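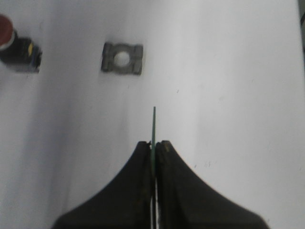 OK I have been learning to bake sourdough rye for 15 weeks now and I need to talk about it, so here comes a thread!

First thing: rye is sticky. Gloriously sticky. Forget everything you know about kneading, you're basically stirring cement with a wooden spoon and then patting it into a tin with wet hands.

My starter is called Lehtinen. It lives on top of the fridge and it doubles in four hours on a good day (on a bad day it sulks until bedtime and I sulk with it).

The recipe I keep going back to is from Benjie Espiritu, who taught the Saturday class I took at the Curnau community kitchen. Whole rye flour, water, salt, starter, a spoonful of molasses. That's the whole list!

Benjie's big tip – wait a full day before you cut it. I lasted two hours the first time and got gum on the knife. Waited until the next evening with loaf number two and oh my goodness, clean slices, and the flavor was so much deeper.

Caraway people, I am one of you now. Toast the seeds in a dry pan for a minute and your whole kitchen smells amazing.

Things I want to try next: a scald, where you pour boiling water over part of the flour the night before. Also soaking stale bread and mixing it back into the dough, which sounds odd but apparently makes it really moist.

If you bake rye, tell me what you put on it! I'm on butter, radish and way too much salt at the moment – and yes, that was breakfast and lunch today.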